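3. Kitchen surfaces and cleaning habits

3.1 Homes and surfaces

The homes in this part of the study were rented apartments in Windel and Pevham. Most had a galley kitchen with a single run of wall cabinets above the counter and a range hood that returned filtered air to the room. In the Pevham buildings, the hood filter was the tenant's responsibility. In Windel the landlord changed it when a lease ended, so a filter could stay in place for years if the tenant did. We recorded the type of hood, the fuel used for cooking, and the number of evening meals cooked in a normal week.

Earlier work on grease in home kitchens has looked mostly at the air during cooking. Less has been written on what stays on vertical surfaces afterward, and very little on the undersides of wall units, where warm air from the stove passes on its way to the hood.

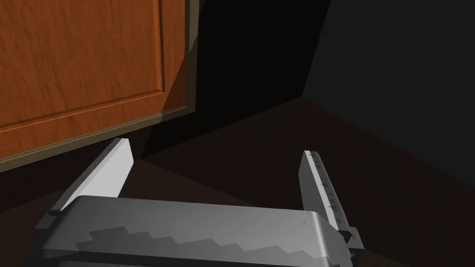
Undersides are hard to see from a normal standing position, and tenants seldom mentioned them when asked what they cleaned. The counter, the sink, and the stovetop came up in nearly every interview. Cabinet handles came up often, usually after a question about children or raw meat. When we asked directly about the lower edge of the wall cabinets, many tenants said they had wiped it on moving in and had not thought about it again.

Samples were taken with a dry wipe and then with a wipe dampened with the Lazaridis solution, a mild detergent mixed fresh each morning. Each wipe covered a patch of 100 square centimeters marked with a paper template. The template was thrown away after use. We took 3 patches per kitchen: one on the front of the cabinet nearest the stove, one on its underside, and one on the front of the cabinet farthest from the stove. Wipes were sealed in foil and kept cold until they were weighed. 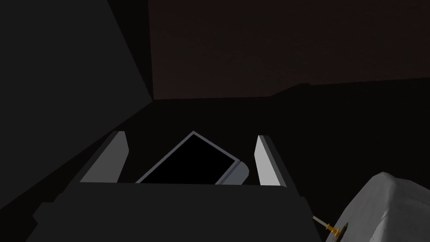 Figure 2. Gripper with two fingers, close view (rendered).

Tenants were asked not to clean the cabinets for 7 days before the visit. We did not ask them to change how they cooked. A few told us that they had cleaned anyway because guests were coming, and those visits were moved to a later date. Two kitchens in Windel were repainted between the interview and the visit and were left out of the weighing, but their interview answers were kept.

The visits took place in the late morning, before lunch was cooked. Each took about 2 hours, including the interview. Windows were closed during sampling and the hood was switched off. In January some of the Pevham kitchens were cold enough for the detergent to spread poorly, and for these we let the bottle stand in warm water before use. Repeat wipes on the same patch showed that the second wipe still picked up some residue, so the weights given later should be read as low estimates. 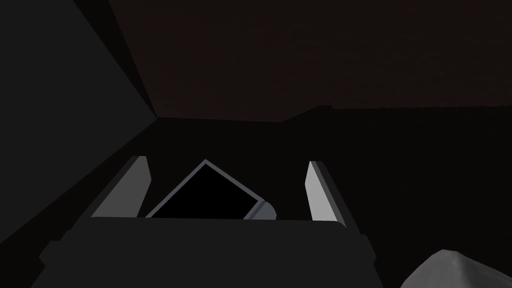
3.2 Effect of door style

Door style was not part of the original plan. It was added when the first set of weights from Pevham showed a wide spread among kitchens with similar hoods and similar cooking. The field notes suggested that flat doors were easier for tenants to keep clean, so we went back through the records and sorted the kitchens by the shape of the door front.

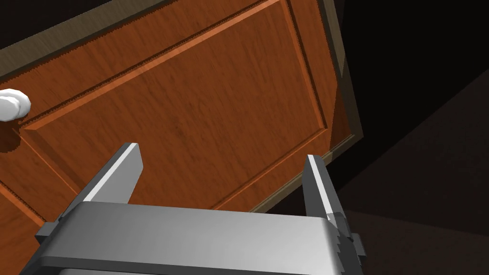 Residue on flat fronts was spread evenly, and one patch gave a fair idea of the whole door. On shaped fronts the position of the template mattered a great deal. Where a door has a raised center panel with a stepped molding around it, as in the wooden door in Figure 4, a patch placed in the middle of the panel misses the molding altogether. Tenants' cloths tended to miss it too. Several described wiping "the flat part" and leaving the grooves for a bigger clean in the spring. For shaped doors we therefore took an extra wipe along the molding and reported it separately, per unit of length.

The Prandby scale, which scores visible soiling by eye, did not pick up this difference well. Dark wood finishes scored lower than white ones at the same residue weight, and scores given under warm lighting were lower again. We kept the scale for comparison with older surveys but did not use it to group kitchens. The weights by door style and by distance from the stove are given in the next section, along with the interview answers on how often each surface was cleaned.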